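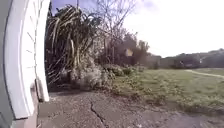

How a Home-Built Robot Finds Its Way Down a Path

Pivham is a robot that drives itself outdoors. It does not have arms or a face. It has wheels, motors, a white shell, and a computer inside to keep everything working together. It was built in a shared workshop called Tarnora, where people who like making things split the cost of the tools.

Two of those people are Märta Moen and Jianguo Zhong. Märta did most of the wiring. Jianguo made the shell and wrote a lot of the code. They started with a simple plan: build a robot that can follow a path through a park without anyone steering it.

You do not need to know anything about robots to read this. If a word is new, it is explained when it first comes up, and there is a short word list at the end.

What is inside?

A robot that moves around needs to do three jobs. It has to sense, which means collect information about the world. It has to decide what to do with that information. Then it has to act, which usually means moving something.

You do the same jobs when you walk to school. Your eyes see a puddle. Your brain decides to go around it. Your legs take you around it. All of this is so quick that you hardly notice.

In Pivham, the sensing is done by a camera and a few smaller sensors. A sensor is any part that measures something. One of the sensors measures how far each wheel has turned. Another one measures tilt, so the robot can tell if it is going up a slope or leaning to one side.

The deciding is done by a computer board a little bigger than a playing card. It runs a program, and a program is a list of instructions written by a person. The board gets warm when it works hard, so it has a fan.

The acting is done by 4 electric motors, one for each wheel. To go straight, all the motors turn at the same speed. To turn left, the wheels on the right go faster than the wheels on the left. A tank or a bulldozer steers in the same way. The front wheels do not have to swivel at all.

The battery sits at the bottom. It is the heaviest part, and putting heavy parts low down makes a robot harder to tip over. You can test this with a milk carton. Put some sand in the bottom and push the top with your finger. Then tape a bag of the same sand to the top of an empty carton and push again. The second one falls over much more easily.

Where the camera goes

Jianguo and Märta moved the camera several times before they were happy with it.

The first spot was low on the front. The robot could see the ground just ahead very well, but it could not see far. A tuft of grass could block half the view.

The second spot was on top of a tall pole. Now it could see a long way, but the pole wobbled whenever the wheels hit a bump. A wobbling camera makes blurry pictures, and a computer finds blurry pictures hard to use.

The spot they use now is between those two. From there the camera can see the path, the plants beside it, the field, and the sky. It can also see a big piece of the robot's own white shell, down the left side of the picture.

You can see part of yourself too. Close one eye and look straight ahead. The side of your nose is there. You see it all day long, but your brain has learned to ignore it. Pivham has to be taught to ignore its shell. Märta did this with something called a mask. She marked every part of the picture where the shell always shows up, and the program skips those parts. Before the mask was added, the robot sometimes stopped because it thought a large white object was right beside it.

The shell is also shiny, so it picks up faint lines and reflections from the bright sky. The mask covers those as well.

How a computer looks at a picture

To you, a picture of a park is full of things you can name. To a computer, it is only a big grid of tiny colored squares called pixels. Every pixel is stored as numbers. The numbers say how much red, green, and blue are in that square. A computer does not start out knowing that one group of numbers is grass and another is a tree.

So the builders have to teach it. Pivham's program learned from 500 pictures taken in parks. On each picture, a person colored in the path with one color and everything else with another. That took most of July. The program then compared the pictures with the colored-in copies, over and over, until it got good at guessing which pixels were path.

The word "guessing" matters. The program is never completely sure. For each pixel it gives a score, and a high score means "this is very likely to be path." If the scores are high in a wide strip straight ahead, the robot keeps going. If the scores are low, it slows down.

What makes it hard

A new, smooth, black path with white lines on both sides would be easy. Most park paths do not look like that. Here are some of the things that give a robot trouble, and you can find all of them in the picture at the top of the page.

Cracks. An old asphalt path can have a dark, jagged crack running along the middle. The first version of the program thought a dark line was the edge of the path and tried to stay on one side of it. More pictures of cracked paths had to be added before it learned that a crack can be part of the path.

Messy edges. On the right side, the asphalt turns into mud bit by bit, with weeds creeping onto the hard part. Where does the path stop? If you asked some friends to draw the line with a crayon, they would probably all draw it in a slightly different place. The robot is told to stay well away from any edge it is not sure of.

Plants that hang down. Long, dry leaves droop beside the path in a shaggy clump. When wind blows, leaves like these move, and a robot may treat anything that moves as something that could get in its way. It is also dark under the leaves, and it is hard to tell from a picture what is in a dark place.

Other paths. A narrow dirt track curves away through the grass. A person might like to walk on it. For Pivham it is too bumpy, so the program has to know the difference between two kinds of path.

Bright sky. Cameras have trouble when one part of a picture is very bright and another part is dark. The sky on the right is nearly white. If the camera lets in less light to fix the sky, the bushes come out too dark. If it lets in more, the sky gets even whiter. Pivham does not need the sky for driving, so its camera is set to make the ground look right.

Going slowly

Pivham moves at walking speed or slower. Its camera takes pictures all the time, and the program checks each new one. The slower the robot goes, the less ground it covers between one picture and the next. That gives it more time to stop.

There is a big red stop button on the back. When it is pressed, the power to the motors is cut. It does not ask the computer first. Even if the program has a mistake in it, the button still works. A grown-up always walks with the robot, close enough to reach the button.

Mistakes the builders made

The first shell was named Sundqvist, and it was too thick. It weighed almost 17 pounds, and the motors struggled on hills. The second one, Meltamier, is thinner. Jianguo put curves in it because a curved sheet bends less than a flat one. Try this with a sheet of paper. Hold it flat by one edge and it flops over. Bend it into a gentle U shape along its length and it stays up much better.

Märta once connected two motors backward. When the robot was told to go straight, it spun in a circle on the workshop floor. She swapped the wires and put colored tape on them, so that the same mistake would be easy to spot.

They also forgot about dirt. After one test a splash of mud covered the lens and the robot refused to move. Now they carry a soft cloth.

Try it yourself: be the robot

You need two people and an open space with nothing to trip on. A yard or a gym works well.

Lay two jump ropes on the ground to make the edges of a path. One person is the robot and the other is the computer. The robot closes both eyes and may only do what the computer says. The computer may only use these commands: forward one step, turn left a little, turn right a little, stop.

Walk the path from one end to the other. Then swap jobs.

Next, make it harder. Bend the ropes into a curve. After that, let the computer look only once every 4 steps and look at the ceiling or sky the rest of the time. Notice how often the robot leaves the path, and see if smaller steps help.

Word list

Asphalt: the dark, hard material used for many roads and paths.

Mask: a marked part of a picture that a program is told to skip.

Pixel: one tiny colored square in a digital picture.

Program: a list of instructions for a computer.

Sensor: a part that measures something, such as light, tilt, or distance.

Shell: the outside cover of a robot.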